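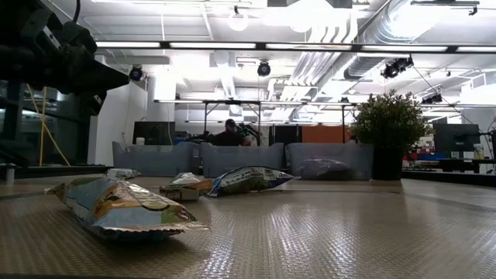
Snack bags out on the table, three bins behind them, and the arm at upper left.

Posted in: Work, Grumbling, Robots

I have been asked three times now what I think of the teaching business, mostly by people who know I spent eleven years in packing before I moved to a desk. So I'm writing it down once and then I can send the link.

The short version is that I don't believe the number, and I do believe the hands.

The number is 603. That is how many times somebody steered an arm through picking up a bag of snacks and putting it in a bin before the thing was allowed to try by itself. Wolfram Schmieder said it during his talk at Dunmore as if it were small. He had a slide that said "only 603 demonstrations" and the word "only" was in a different color. I wrote to him afterward and asked how long one demonstration takes, with the resetting, and he wrote back that they hadn't tracked the resetting. Well, I would track the resetting! Somebody has to take the bags out of the bin and toss them back on the table in a new mess every time, and that person is getting paid, I hope.

I got to try it myself in December, on the setup they call Pallito. You hold a pair of handles and the arm copies you. Derek Fothergill stood next to me and kept telling me to slow down, which nobody had ever told me in eleven years of packing.

What I noticed first is that you can't feel anything. A chip bag is mostly air. When I pick one up with my own hand I know before I've lifted it whether I've got it by the seam or by the puffy part, and if it's the puffy part I just squeeze less. With the handles I had to look. I looked, I closed the fingers, the bag slid out sideways and did a half turn, and I'd gained nothing except a worse angle. The shine doesn't help either. Foil under strong lights is white in one spot and dark in the next, and when your eyes are doing the job your fingers ought to be doing, you get tired fast. I was rubbing my forehead inside of 9 minutes.

The second thing is that I cheated. I didn't mean to. There was a flat little bag lying half under a bigger one, and the honest way to do it is to move the big one first. I was annoyed, so I dragged the little one out by its corner. It worked. Derek saved it. So now somewhere in the pile there is a lesson from me that says when you're annoyed, drag. I asked him if he wanted to throw it away and he said no, variety is good for the data. Maybe. Ute Teuber, who trained me on the line at Killberg, would have had a different word for it.

That's my real complaint. When you train a new person, you show them something and then you tell them which part mattered. You say, never mind that I used my left hand, I only did that because the cart was in the way. The arm gets the whole thing with no remarks. It gets my left-handedness and my bad mood and the time I sneezed. I'm told that with enough examples the accidents wash out and the good parts stay. I'd like to see that shown on a table, with bags nobody practiced on, for a whole shift.

To be fair, and Asanka Siriwardena will be reading this so I had better be, the steering itself is a lot better than I expected. After a while I stopped thinking about which way the wrist was going to bend. And I like that the teaching is done by someone who knows the job instead of someone typing. If they asked actual packers to do all of it, I'd complain less. At Fitville they did bring in two people from the floor and by Asanka's account those sessions were the ones that looked best. I haven't seen them so I'll leave it there.

But then I get asked "so will it replace the packers," and I have to say that a packer at Killberg was expected to do 900 an hour on a plain item, and I counted bags for a living so I don't say that loosely. My own total on the handles was 340 in two days. I know it's not a fair comparison, the arm is learning and I was learning too. I would still put both figures on the same slide, in the same color.

Wen-hsiung Chu says I can come back and do another round when they change the fingers. I'll go. I want to try the big puffy ones again, by the seam this time, and I want to bring a chair.

Recent posts
The label printer is back
What I kept from my locker
Tape guns, ranked by how much they hurt
Two days at Dunmore and no decent coffee
Soup with the last of the leeks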